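drurden-tabletop

Grasp state estimation and segment labeling for two-handed tabletop recordings. The package reads head camera video and joint streams, aligns them to a common clock, and writes one segment file per episode. It does not run the controller. For that, see the rirnilov repository.

Status: in use at Workirside since May. The segment format is stable. The command line is not.

Install

Python 3.10 or later is required. Clone the repository, create a virtual environment, and run:

pip install -e .
drurden check

The check command loads the default weights and processes a short clip stored in tests/data. If it prints "clock ok" and "model ok", the install is complete. A GPU is used if one is visible. CPU mode works but will not keep up with live input.

Data

The default weights were trained on the Vītola set, which holds 3,340 episodes. Each episode is a directory with the following contents:

head.mp4 — color video from the head camera
joints.parquet — positions and motor currents for both arms and both hands
meta.json — operator code, table layout, software version
segments.json — labels, present only after review

Joint data is stored at its native rate. Do not resample it before alignment. The aligner estimates a single offset per episode and will reject the episode if the residual is too high.

Two thirds of the layouts put a flat item, such as a placemat, among rigid and soft ones. Early weights often marked the edge of a placemat as an object boundary when a bowl was being held next to it, and the layouts were changed to cover that case.
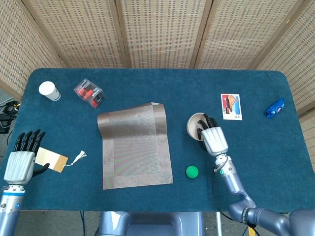

Segment labels

Each hand gets its own track. A track is a list of intervals, and the intervals may not overlap. Allowed values:

idle — no contact and no commanded motion
reach — commanded motion toward a target
contact — finger current above threshold, grasp not confirmed
hold — grasp confirmed by current and by the visual model
release — fingers opening after a hold
unknown — the two sources disagree

A hand near the table is not in contact unless the current says so. The visual model alone cannot set contact, and the current alone cannot set hold. A bowl gripped at the rim is labeled the same way as one gripped around the body; grip type goes in the optional field grip.

Configuration

Settings live in config/default.yaml. The ones most often changed:

min_segment_ms: 300
Shorter segments are merged into the preceding one. Lower values produce flicker between contact and hold.

vote_window: 9
Number of video frames in the majority vote. Must be odd.

max_retries: 3
Alignment attempts before an episode is rejected.

Running

drurden label path/to/episodes --out path/to/labels

Existing files are skipped unless --force is given. Rejected episodes are listed in rejected.txt with the residual. Send that file along when reporting an alignment problem — the console log is not enough.

Known issues

Clear plastic packaging gives poor masks under overhead light. Expect unknown segments when a package is picked up by a corner.

Small round objects are lost when a hand passes over them. The tracker assigns a new ID afterward. Merge IDs by hand in review.

The vote window is centered, so live output lags the input by half the window.

Maintainer

Mared Probert. Open an issue before sending a pull request that touches the segment format.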